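How to Set Up a Two-Arm Pick and Handover Drill for Your Club

Written for the Kundano Robotics Club build night, and for anyone who inherits our bench after us. 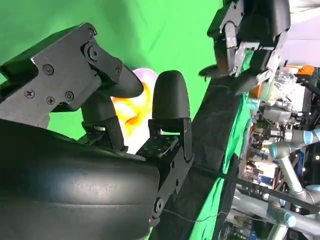

A handover is the thing everyone wants to try in their first week: one arm picks something up, the other takes it, applause. It took our club until February to get one worth showing a parent. Most of what follows is a list of the ways we wasted the months before that.

What you need

Two arms with grippers, a soft object, a backdrop in one flat color, and a laptop that you don't mind leaving on the bench. We run everything through Prorkora, a set of scripts left to us by a graduating class with almost no comments in them. If your club uses something else, the steps are the same and your error messages are probably more polite.

Pick a soft object first. Soft things forgive a bad grip angle. Hard things shoot across the room and end up under the radiator, where we now keep a small museum.

Step 1. Hang the backdrop

Clamp the cloth at the top and let it fall behind the work area. You can spend an evening chasing wrinkles. We did, and the tracking didn't care. What it did care about was one of us wearing a shirt the same color as the cloth.

Step 2. Check every screw

Do this before power goes on. Fingertips work loose after a few dozen cycles, and a loose fingertip looks exactly like a software bug. Idalina Tavares once rewrote 400 lines of grip code over a weekend before finding the screw. She has since become our hardware lead - a promotion, we told her.

Step 3. Route the cables

Move each arm by hand through its whole range with the power off and watch where the wires go. Leave slack at the wrist. Then leave a bit more. If a cable goes tight at any point, it will go tight at that point during your demo.

Step 4. Teach the pick

Set the gripper speed low, 9 percent in our scripts, and close on the object from the side. Save the pose. Open, back off, run it again. When it grabs three times in a row without you holding your breath, move on.

Step 5. Teach the handover

Bring the second arm in from above, slowly, with one person on the stop button and doing nothing else. Not texting. The receiving gripper closes first, then you wait half a second, then the giving gripper opens. Get that order backward and you've built a machine for dropping things.

Step 6. Log your runs

Write down every attempt, including the ugly ones. Our notebook has 167 entries, roughly half of them with a swear word crossed out by our faculty sponsor. The pattern in the failures was obvious once we read them back: the arm was fine, and we kept bumping the table.

When you're done

Park both arms, power down, and label the saved poses with something better than "final_new2". Put the hex keys back in the Huster tin. The next group will lose them anyway, but let it be the next group.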